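Can it put the shopping away yet?

2018-03-05

My brother-in-law Priit asked me over dinner when he could buy a machine that puts the shopping away. He wasn't joking. He has a bad back, his kitchen in Plumside has low cupboards, and he has read the same newspaper articles as the rest of us. I said I would write down what I know, so this is for him and for anyone else who has wondered.

The short answer is no, he can't buy one. The longer answer depends on which part of the job you mean.

Putting the shopping away is several jobs. You take things out of a bag, work out what each thing is, decide where it lives, open a door, make room, and set the thing down without knocking over the vinegar. People do all this while talking on the phone. A machine has to be given every step, and the steps are not equally hard.

Picking up one item from a clear, flat surface is the part that has come on most. A tin of soup is a good shape for it. It is stiff, it stands up by itself, and it looks much the same in every shop. A small cardboard box is nearly as good, though it will dent if you squeeze it. Much of this gets tried in simulation first, where a dropped tin costs nothing and the table can be laid again in a moment.
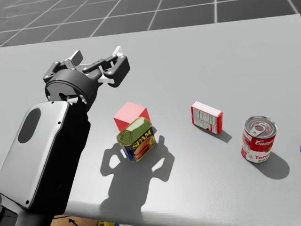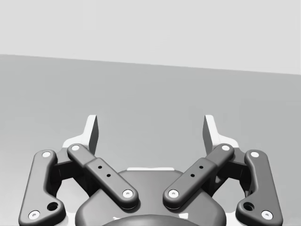

Two fingers will do for more groceries than you might expect. I once spent a morning in my own kitchen using only a thumb and one finger on each thing I picked up, and I managed nearly all the tins and packets. Eggs were fine. A bag of flour was not, and neither was a net of onions, which sagged and swung and ended up on the floor.

That is where I would put the line at the moment. Stiff things on a table, yes, with some patience. Soft things, heavy things and anything in a carrier bag, not reliably. The cupboard is worse again. Shelves are dark and narrow, and the tin at the front hides whatever is behind it. Priit's cupboards also have those sprung doors that come back at you.

Then there is the matter of how often it goes wrong. My friend Laimutė Stankevičius works in the packing room at Urkent and takes a hard view of this. Her line handles 500 boxes in a shift, and she says a machine that fumbles 7 of them still needs a person standing next to it, so she would like to know what has been saved. A home is more forgiving about speed. I wouldn't mind if my shopping took two hours to go away while I was out. I would mind coming back to a broken jar of beetroot and a machine carrying on regardless.

Washing-up I would put further off than shopping, and folding clothes further still — a shirt has no fixed shape, and it changes every time you touch it. Hoovering is the one chore that has been handed over in our house, and even there I pick the socks up first.

I have told Priit to move his tins to a higher shelf. He is going to do it in April, when his son is home to help with the brackets.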